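Chapter 2

Wrapping, Covering and Keeping: Materials Around the Home

I want to start with my kitchen drawer. It's the third one down, it never shuts properly, and it holds everything I use to wrap up other things: foil, greaseproof paper, a roll of cling film that has lost its own end, freezer bags, string, and a heap of paper bags I'm apparently saving for a special occasion. Most homes have a drawer like this, and I think it's one of the best places to begin learning about materials (it's certainly cheaper than a laboratory!).

In Chapter 1 we looked at what we mean by a material and how it differs from the object made out of it. Now we're going to ask why one material gets picked for a job and another gets left in the drawer. Why does foil stay where you fold it when cling film springs back? Why does a paper bag go soggy under a warm pasty? Why would you never dream of wrapping a sandwich in wool, although you'd happily wrap a baby in it?

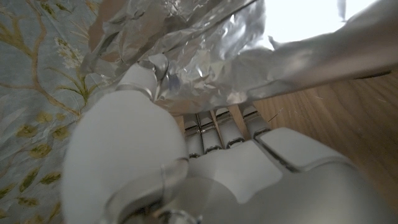 The words we need for all this are called properties. You'll know plenty of them already, even if you've never called them that: stiff, bendy, stretchy, see-through, waterproof, shiny. A few others will be newer to you, and the first is malleable. A malleable material can be pressed or hammered into a new shape without breaking. Aluminium is very malleable, and that's how a solid block of it can be rolled and rolled until it's thin enough to tear with your fingers.

Don't mix that up with elastic. An elastic material goes back to its old shape when you let go, like a rubber band or the waist of your pyjamas. I muddled these two for years at school and lost marks every time, so do take a minute over them. 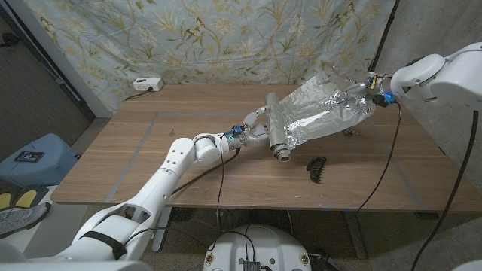

Then there's the matter of heat. Metals are good conductors, so heat travels through them quickly. Wool, cork and still air are poor conductors, and we call those insulators. Foil is a funny one here. It conducts heat well, but its shiny surface also reflects some of the heat that reaches it, and you'll meet both ideas again in the section on keeping food warm.

We'll follow one made-up lunch through the whole chapter, packed in the village of Devholm and eaten on the bus to Gravlow. It has soup, a cheese roll and a slice of very sticky cake, and each one needs looking after in a different way.

Before you read on, try this. Find a sheet of kitchen foil and a sheet of writing paper, and cut a 21 cm square from each. Scrunch both into a ball, then let go and watch them. Open them out as flat as you can and write down what you notice about the creases. Keep your notes, as we'll come back to them in Section 2.3.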